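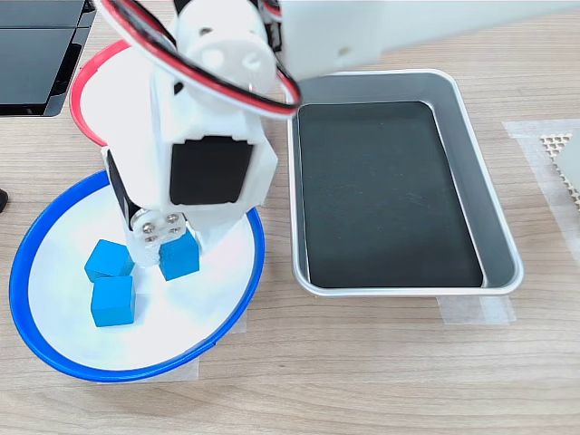 Stumness Early Learning Forum – Sorting Materials

droltham_office
Members are asked to comment on bowls for color sorting. Our center proposes rims matched to the cubes, with a lined metal tray beside them.
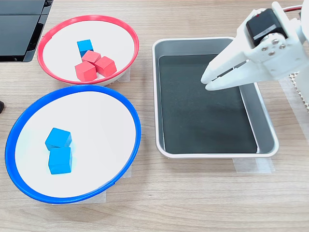

The proposed budget is 40 dollars per table. Replies are requested by 10th July.

room6lead
We support matched rims. Tape under the bowls is advisable.

k_drostcombe
I must disagree – tape leaves residue on wood. A rubber mat is preferable.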